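Progress report for September: cloth handling by demonstration

Hello Geum-ok,

Another month gone, and a much better one than the last! We've now recorded 312 demonstrations on the Clirnow arm, of which 258 are good enough to train on. The rest are mostly me, I'm afraid - I was the one learning the new hand controller, and my early goes were full of dithering and dropped corners. Amado Navarro picked it up in an afternoon, which was mildly annoying.

We spent the first part of the month on picking cloth up by a loose bit and dragging it flat. It sounds easy until you try it through a controller. With your own hand you feel the stuff bunch up between your fingers, but working remotely you've only got the camera views to go on, so you end up watching the folds very closely. The red fabric has been good for this, as it shows up so well against white. 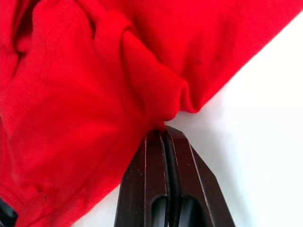 Si-eun Ra thinks we pinch too much cloth at once, and would like us to take a smaller bite even if it means missing more often. Fair point, and we've agreed to record a batch of 9 sessions her way in the coming month, then train on both sets and compare. I've a hunch she's right about thin cotton and wrong about anything fluffy, but we'll see.

We also tried guiding the arm by hand, the old way, with someone holding it and walking it through the motion. The movements come out smoother, but your own arms keep getting in the camera's view, and my shoulders complained for two days. We'll stick with remote control for the main set and keep hand guiding for short moves.

Money is fine. We've spent £493 this month, nearly all on fingertip pads and a second controller, so two of us can take turns without fiddling with the settings each time.

Next up is folding in half. Could we borrow In-ho So for a few mornings?

Sebastião Seixas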